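October 11, 2026

I slept badly and woke before the alarm, so I had time to write the list for the move while the kettle was boiling. The list has now two pages. I wanted to keep it to one.

The rent for the new flat is 1,116 for a month, with water but without heating. I wrote this number in the back of the diary already in April, when I only dreamed of it, and it looked then very large. It still looks large, but I have the deposit now and I signed the paper, so I must stop looking at it.

After breakfast I did the kitchen cupboard. I found three bags of rice, all open, and the blue teapot from Vieira which I believed was broken. It has only a small chip on the lid. I wrapped it in two tea towels and put it with the winter socks, where it will be safe. The glasses I leave for the last evening. I still need to drink from something.

The boxes are my problem. The shop in Fadau gave me eight of them for nothing, flat and tied with string, but they are banana boxes with holes and my books fall through. So I ordered proper ones from Garkano, which are sold as sheets and must be folded at home. I have learned that the short flaps go down first and the long flaps after. I did it the wrong way with the first box and the bottom opened on the stairs. It was full of shoes, fortunately. The neighbour's dog was very interested.

I also learned to press the cardboard along the line before I fold it. If I hurry, it bends where it wants and the corner is never square again. My mother could make a parcel with paper and one piece of string and it was always perfect. I use half a roll of tape and it still looks like a parcel made by a child.

In the afternoon I weighed the book box on the bathroom scale and it was too heavy to lift from the floor, so I took out the dictionaries. They will travel in the rucksack, on my back, as they did when I first came to Virunby. I was then more afraid of the dictionaries than of the city.

For supper I ate rice, of course. Roughly 400 grams of it, dry weight, because I am determined to finish one bag before I go. It was too much. There is a bowl of it in the fridge for tomorrow and maybe for the day after tomorrow.

My hands smell of cardboard even after soap. I don't dislike it. It is the same smell as the storeroom at my first work, and I was happy there, most of the time.

Before bed I put a picture with a big flat sheet of cardboard on the table, and both its near corners being held, into the diary.

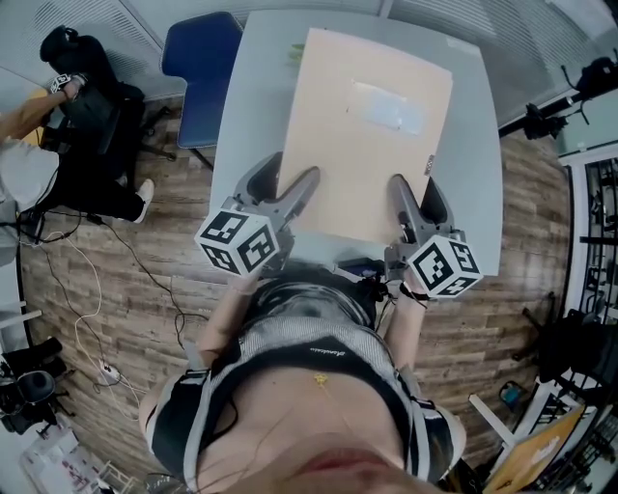
Still to do

Telephone the electricity company and read the meter. Buy tape, the wide one. Return the library books before they go in a box by mistake. Ask if the van can come at eight, when the street is still free. Defrost the freezer. Eat the rice.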